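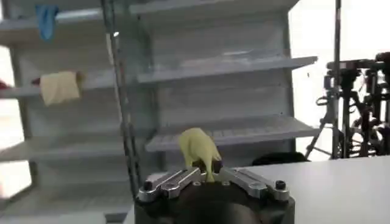
Clomora shelf picking: equipment plan

README for the purchasing folder. Covers the Detness cell only. The Rodollow cell has its own sheet.

Contents
budget.csv: one row per item, prices before tax
spares.csv: parts to keep on hand
quotes/: supplier quotes, PDF

Budget notes
Total approved: $3,783. Orders close in September.
Fingertip pads: buy 80, in packs. Soft items go through the same pads as everything else.
Wrist camera cables: 9, right-angle plug.
White metal shelving: 2 more units from Quiambao, perforated panels if in stock.

Not included: arm service contract, freight, tripods.

Change a price only with the new quote saved in quotes/.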